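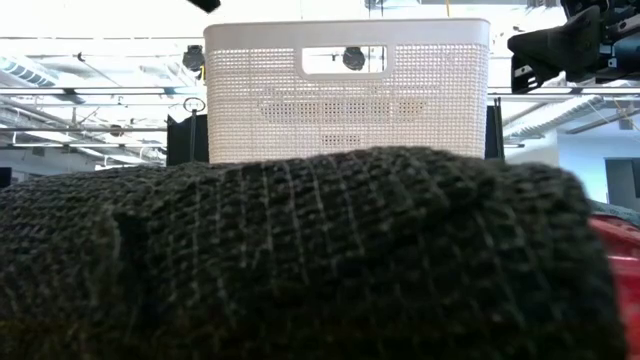
Teaching an Arm to Handle Sweaters: A Long Afternoon with a Builder at Dridby

7/5/19

The builder had asked me to come after lunch, when the Dridby workshop is at its quietest, and then talked so happily for the next few hours that I missed two trams home. The project is called Stimus. It is a pair of robot arms meant to pick up knitwear and put it in a basket, and it has been growing on a shared bench for 9 months now.

"I started with boxes, like everyone does," the builder told me, pouring coffee into a jar lid because all the mugs were in use. "Boxes are lovely. A box is the same box when you come back to it. Then I tried a sweater, and I went home that night and didn't sleep, I was so annoyed — and so pleased, too, if I'm telling the truth."

Knits, I learned, are a special kind of trouble. The stitches stretch, the loops snag, and a dark one gives the software very little to go on. "You look at a black sweater and you see a sleeve and a collar. The program sees a hill," the builder said, and laughed for quite a while. "So now we begin with the hill. Find the ridge, come in from the side, close slowly."

The closing slowly took most of last winter. The first fingers were cut at home from a sheet of Jandico plastic, and they were too sharp at the corners. There have been seven sets since then. The motors came out of a crate marked Rusnák that had been under the stairs at Dridby for longer than any of the members could say, and the whole crate went for 345, cables included. I asked whether that was a good price. "It was a good price for six of them," the builder said. "The others I keep for company."

We talked a good deal about the basket as well, which I hadn't expected. It's an ordinary white plastic one with a handle opening, and the builder is fonder of it than of some of the expensive parts. A rim is something an arm can aim for, and the little holes in the wall let you peek at what has gone inside.

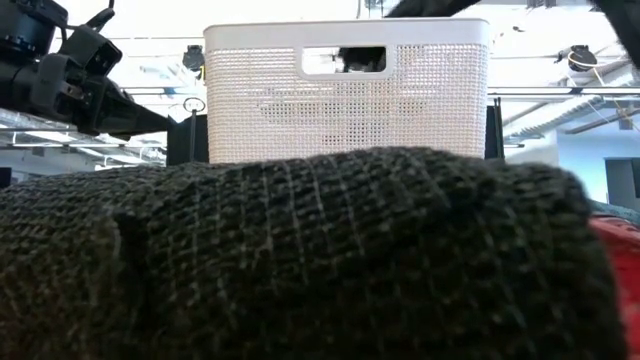

Another member of the workshop, soldering at the next bench, put in that the arms ought to learn folding before anyone lets them near a basket, and that a heap of sweaters is still a heap wherever you drop it. The builder has plainly heard this before. "Folding is for September," came the answer. "Let me have my heap first!"

I stayed on to hear about cable ties, and about a wrist joint that squeaks only in the mornings, and about a cousin's cardigan that was lent to the project and has yet to be given back. The next job is getting the two arms to share one garment without tugging it between them. For now they take turns, and the builder was looking for a longer screw when I left.

Questions or corrections? Use the contact form | © 2019 | Back to top

We use cookies to remember your settings. By staying on this site you agree to their use. OK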